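I have been promised a robot that folds my laundry for most of my adult life. So when Fadime Sezer forwarded me the invitation to an open afternoon at Tuncer, out on the Clodanville road, with "you'll hate this, come with me" as the subject line, I went. There was parking. There were small pastries. I want to be fair.

Tuncer is renting half of what used to be the Stolley furniture showroom, and they have kept a few of the old fake rooms because, as the man at the door put it, homes are where the work is. The man at the door was Güven Coşkun, who also gave the welcome talk and later refilled the coffee. The project is called Jiron. According to the talk, Jiron will one day handle "soft household goods," meaning clothes, towels and bedding. I wrote down "one day" and underlined it.

Most of the talk was slides. One slide said 2000 in very large type, and that was the number of recorded folds they want before they train the next version. They have 62 so far that they consider good. I asked what happened to the ones they didn't consider good and was told they were "also informative." I'm going to start using that about my cooking.

After the slides we got to see how the folds are collected, and this was the part I had come for. A person holds the gripper by hand and does the chore with it, and the camera on it records the whole thing. The robot is supposed to learn from the recordings. So what you watch, at a robot demonstration, is a human being doing housework with a worse hand than the one she was born with. Şükran Keskin was doing it when my group came through, and she was good at it - patient, steady, no chatter.

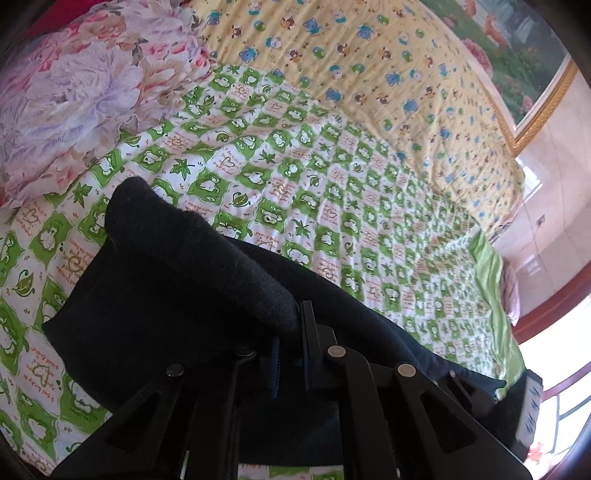
*The gripper with a piece of navy fabric, from the camera's point of view.*

I stood there longer than I meant to. The fabric was a thick, soft, fuzzy thing, folded over on itself, and I kept thinking that this was a pretty kind choice for a demo. Bring me a fitted sheet. Bring me a slippery blouse, or a pair of tights that has been through the wash inside a pillowcase. I said so to Yavuz Altıntaş, the engineer minding our group, and he said fitted sheets were "on the roadmap." Everything I asked about was on the roadmap. It must be a very long road.

To his credit, he didn't pretend. When a guy behind me asked if the robot could do this by itself yet, Yavuz said no, and then didn't add anything, and I liked him for it. Güven jumped in with something about momentum.

I'll give them the bedding, too. I expected plain gray sheets and a white wall, and instead there was a green and white checkered quilt with cartoon faces on it, over a yellow sheet covered in little bears and frogs. It looked like a bed in a house where somebody's aunt is in charge. If a machine can tell a dark sweater-ish lump from all that, fine, good for the machine. But we weren't shown that. We were shown the recording end, and asked to picture the rest.

Then came questions. Necati Sönmez, who I know from the bus and who fixes dryers for a living, wanted to know what the finished thing would cost. No price yet. He asked if it would cost more than 200 a month to lease, and Güven said they were "exploring models." Necati wrote something on his napkin and put the napkin in his pocket.

We left at 4, with a tote bag each. Fadime thinks I was rude about the fitted sheet. She has signed up for the follow-up in March, and she put my name down too.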